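Please just tell me the house is cold

17 December 2025

I've been looking at houses in Darkanville on and off since January, and I've read enough listings now that I could probably write one in my sleep. Deceptively spacious. Sun-drenched. Moments from everything.

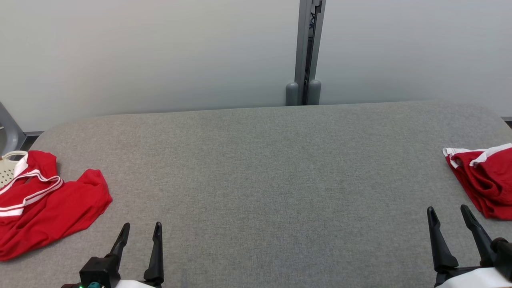

What I can't get from any of them is the stuff I'd want to know before driving 27 kilometres on a hot afternoon to stand in somebody's hallway. Which way does the living room face? Is there any insulation in the roof? Can you park a normal car in the garage, or is it one of those narrow jobs where you climb out through the boot?

The last one I went to see was a weatherboard cottage up on the Nurnness side of town, built in 1878 and "brimming with character". I love an old house, I really do! But the character included a kitchen floor that sloped enough to roll an orange, and a bathroom you could only reach by going outside. None of that was in the ad. There were six paragraphs about the cornices.

I asked the agent from Redon about the bathroom and she was perfectly nice about it. She said if they put that sort of thing in, people wouldn't come. Well, no, some of them wouldn't, and they'd have had a better Saturday sort of morning at home with the paper. The ones who did turn up would be the ones who might buy it. I counted myself among the first lot and drove home grumpy.

I know the seller is paying and the agent works for the seller. Fair enough. But I can't see how a seller is helped by a parade of strangers through the bedroom who are all going to leave as soon as they find the loo.

Głowacki, the little agency near the post office, does it a bit better. Their ads are short and a bit ugly, and one of them said "gets very little winter sun, gas heater is old" right there under the price. I nearly rang them just to say thank you. (I didn't want the house. I feel the cold.)

My neighbours reckon I'm being fussy and that you always find out at the inspection anyway. Maybe so. But a block is 198 square metres or it isn't, and I'd like to read that at my kitchen table - along with the slope, the heater and the walk to the toilet - before I go looking for my car keys.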